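Rellham Supper Club kitchen and dining room walk-round, April
Filled in by Mihret Jemal

Fridge temps: OK. I moved the milk off the door shelf again, please leave it at the back!

Smoke alarm: OK, nice and loud (sorry, upstairs). Battery is new.

Fire blanket: NEEDS FIXING. It's on the wall but somebody hung a coat over it. I took the coat down, and I'd love a second hook by the door so this stops happening.

Extension cords: 2 failed. Both had cracked plugs so I cut them up and binned them. The Zonitz one is fine.

Table settings: OK. Clean cloths on, and I went through the chopsticks for splinters and tossed 4. Wooden ones don't last forever, so keep checking before each supper.

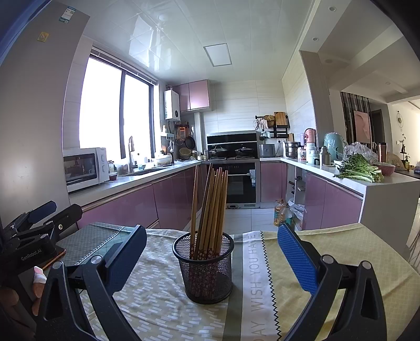 Item 5, chopsticks in the mesh holder, patterned cloth.

Back step: still wobbly!! I put tape on it but tape is not a repair. Barbieri is coming Friday to look, so use the side door until then.

First aid box: low on bandages and burn gel. I've added both to the shopping list.

Hot water: a bit fierce at the hand sink, turned it down a notch. Will check it again next time.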